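ok I promised a thread on our house rules for sim evaluation, so let's go. I run the test side at Griveo, small arm team, and these are the rules we ended up taping to the wall in November after a very dumb argument

Rule 1. Write down what counts as a success before you run anything. Ours used to say "object placed." Gergely read that as "let go of it on the table" and I read it as "let go of it and it's still upright two seconds later." Same policy, same logs, two different numbers in the same meeting!

Rule 2. Freeze the seeds. We keep 330 episodes that everyone runs and no one tunes on. If you peeked at them while debugging (it happens, I've done it), say so in the run notes and use the backup set

Rule 3. The room gets a version number just like the code does. Furniture, lights, textures, camera pose, all of it. Krisztina Rácz moved a light once to make a demo look nicer and we spent most of a week blaming the grasp planner

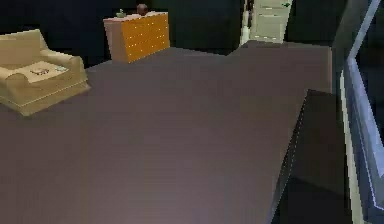

Same goes for the robot model. Joint limits in sim have to match the ones on the real controller, and whoever changes one opens the ticket for the other. Don't leave it for Monday, you will forget

Rule 4. Collisions count even when the task gets done. If the elbow clips the table on the way to a perfect placement, that's a fail in our sheet. Mohandas Kurup fought me on this one for ages (he thinks it should be a separate column) and I kind of see his point, so now we report both

Rule 5. Report every run. We did 383 on the last release and 341 passed, and the write-up has to say what went wrong in the others, crashes and timeouts included. No quietly rerunning the ugly ones

Rule 6. Sim never signs off hardware. You still do 20 slow runs on the real arm, reduced speed, one person on the e-stop and doing nothing else. No phone, no laptop, sorry Dénes

Someone asked if this comes from a standard. Nope, it's house rules, and it sits next to the proper risk assessment for the cell. Please don't swap one for the other

Still fighting over rule 3 btw, mostly whether a texture change is a major or minor version. Tell me how you do it, I'm collecting answers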